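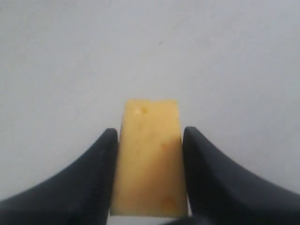

그리퍼가 치즈 블록을 양쪽에서 잡고 있는 모습

인쇄 | 이메일로 보내기

Forncombe 포장동 8월 작업장 회의록
주제: Jivix 집기 장비 도입 이후의 작업 변화
일시: 금요일 오후 2시, 포장동 휴게실
참석: 포장반 주간조와 야간조, 품질반, 설비반, 인사 담당

1. 여는 말
더운 날씨에도 교대 시간을 쪼개어 와 주신 모든 분께 진행자가 먼저 감사 인사를 드렸습니다. 야간조에서는 주무시다 나오신 분도 계셔서 다 같이 박수를 쳐 드렸고, 수박은 회의가 끝난 뒤 나누어 먹기로 했습니다(결국 중간에 먹었습니다). 지난 회의록은 야간 수당 항목의 오타 하나를 고치고 그대로 승인되었습니다.

2. 장비 시험 경과
설비반에서 Jivix의 진행 상황을 설명해 주셨습니다. 지금까지 집기 시험을 103회 마쳤고, 치즈 블록을 세워서 잡는 동작부터 차근차근 익히고 있다고 합니다. 블록 표면이 무르기 때문에 쥐는 힘을 어디까지 낮출 수 있는지가 여전히 제일 큰 숙제이고, 손가락 끝 부분의 교체 주기도 아직 정하지 못했습니다. 품질반에서는 눌린 자국을 판정하는 기준을 사람 손으로 옮길 때와 똑같이 적용해 달라고 하셨습니다. 기계라고 봐주지도 말고 더 엄하게 보지도 말자는 말씀에 여러 분이 고개를 끄덕이셨습니다.

3. 우리 일은 어떻게 달라지나
예상대로 이 안건이 가장 길었습니다. 포장반에서 오래 일하신 분이, 하루 종일 같은 동작을 하느라 손목이 아팠던 것을 생각하면 반갑지만, 그렇다고 장비 옆에 가만히 서서 지켜보기만 하는 일이 과연 더 편할지는 모르겠다고 말씀하셨습니다. 솔직하게 꺼내 주신 이야기라 한참 동안 의견이 오갔습니다. 한쪽에서는 감시 업무가 지루하고 더 졸리다고 했고, 다른 쪽에서는 멈춤 신호가 울릴 때마다 뛰어가야 하니 졸릴 틈이 없다고 해서 웃음이 터졌습니다.
인사 담당은 이번 도입으로 줄어드는 자리는 없으며, 집기 작업을 하시던 분들은 검수와 장비 보조로 옮기게 된다고 다시 확인해 주셨습니다. 다만 직무 이름이 바뀌면 수당표도 바뀌는지 묻는 질문에는 바로 답을 드리지 못했고, 다음 회의 전에 서면으로 알려 드리기로 했습니다.
교대 방식은 50분 감시 후 자리를 바꾸는 안으로 한 달간 해 보기로 했습니다. 야간조는 인원이 적어 그대로 따르기 어렵다고 하셔서 따로 안을 내시기로 했습니다.

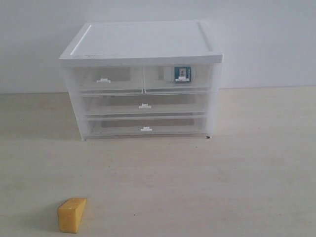
시험대 정리에 관한 이야기도 나왔습니다. 작은 부품과 소모품을 어디에 두는지 조마다 생각이 달라서 교대할 때마다 서로 찾아다니게 된다는 것입니다. 서랍마다 이름표를 붙이고, 마지막으로 쓴 조가 제자리에 넣어 두기로 했습니다. 이름표 글씨는 돋보기 없이도 읽을 수 있게 크게 써 달라는 부탁이 있었고, 모두 찬성하셨습니다.

4. 교육
Windia 교육반의 기초 과정을 포장반 전원이 듣기로 했습니다. 근무 시간 안에 진행하고, 휴무일에 나오시는 일이 없게 하겠다는 약속을 설비반과 인사 담당이 함께 하셨습니다. 비상 정지와 재가동은 말로만 배우지 말고 한 분씩 직접 눌러 보게 해 달라는 의견을 교육반에 전달합니다. 설명서의 번역이 어색한 부분은 표시해서 설비반에 주시면 모아서 고치겠습니다.

5. 할 일
- 인사 담당: 직무 이름 변경과 수당표에 대한 서면 답변
- 설비반: 쥐는 힘 시험 결과를 휴게실 게시판에 게시
- 품질반: 눌린 자국 판정 기준표 배포
- 야간조: 교대안 제출
- 주간조: 서랍 이름표 만들기

6. 기타
Vasylenko 동에서 우리 시험을 견학하고 싶다는 연락이 왔습니다. 반대는 없었으나, 작업하시는 분들께 미리 알려 드리고 날짜를 잡기로 했습니다. 휴게실 선풍기 소리가 커서 뒷자리에서는 잘 안 들렸다고 하시니 다음에는 의자를 조금 당겨 앉겠습니다.
다음 회의도 금요일 같은 시간, 같은 자리에서 엽니다.

인쇄 | 이메일로 보내기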